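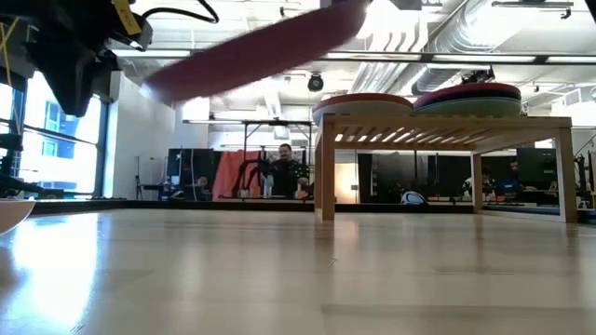
Drying up used to be a job with its own cloth, its own corner of the kitchen and usually its own argument. In most homes now it has gone. The plates are washed, they are stood somewhere, and by the next meal they are dry. What they are stood on gets very little thought, and yet it sits out in plain view for longer than almost anything else we own.

Plandudwood is a small workshop in Tiltlow that makes racks, stands and boards for the kitchen, and it has been selling them from the same unit since it opened. Last May it stopped making its wire-topped model and went over to wood entirely. The decision annoyed a few regular customers. Wire is light, cheap and easy to rinse. It also marks the rim of a plate over time and leaves rust on a worktop if the coating chips.

A wooden rack has its own faults. It needs air underneath it. Left flat on a wet counter, any wood will darken at the foot and then begin to smell. A rack on legs gets round most of this, as the slats drain straight through and the legs touch the surface in only a few places. You can also slide a tray below to catch the drips, or keep a couple of bowls there when the rack is not in use.

The gap between slats matters more than the size of the rack. Too narrow and water sits in it. Too wide and a side plate tips over and takes its neighbour with it. If you are buying in a shop, take a plate with you. It looks odd at the till but saves a trip back.

Prices vary a good deal. Plandudwood's smallest rack is £42 and its largest, made to order, is £252. In between there is plenty of choice from other makers. Drarkano sells a flat-pack version that goes together with 2 screws at each end, and Cârstea, better known for its tableware, has brought out one to match its coloured plates.

Colour is worth a word here. White china has been the safe choice for years, but darker shades are coming back, deep pinks and plums among them, often mixed with plain cream bowls. They look well against pale wood. They also show water spots far more than white does, so anyone in a hard water area may end up reaching for the cloth after all.

Then there is the table itself. Many of us dry the dishes where we eat, for lack of anywhere else. A glossy top copes with splashes but shows every small scratch once the light is across it, and the feet of a rack will make their share if it is dragged. Lift it, or stick felt pads underneath – and change them when they get damp.

Looking after the rack takes very little. Scrub the slats once a week with hot water and a drop of washing-up liquid, going along the grain. Stand it on its side to dry, away from the radiator. Oil it twice a year if the maker says it needs oiling. Plandudwood sells a 200 ml bottle of its own, though any food-safe oil will do the same work.

If a slat splits, ask before throwing the whole thing out. The Tiltlow workshop will post a spare, cut to length, and it taps in with a mallet.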